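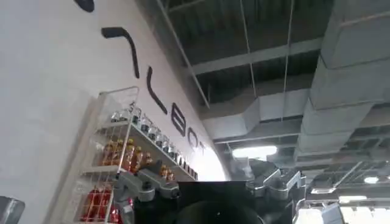

Kukon drinks cell, progress report for November
To: Adjoa Aryee
From: Tetteh Agyeman

The gripper is again in regular use. In October the left finger was closing later than the right one, and we lost bottles because of it. Wumpini Darko took both finger linkages apart, changed 2 worn pins and tightened all screws with the torque key. After this we made 1,000 test grips at the rack. The finger alignment stayed inside our limit.

Still open:
The wrist cable is the old one. Powell has promised the new one for Friday.
Amber bottles are picked well, but the red ones on the low row need a slower approach -- Dede Gbeho is changing the program.
The linkages will now be greased every three weeks, and the log sheet hangs by the control cabinet.

From the repair budget we have used 73 per cent. I ask you to confirm that the remaining part can be spent on one spare finger set.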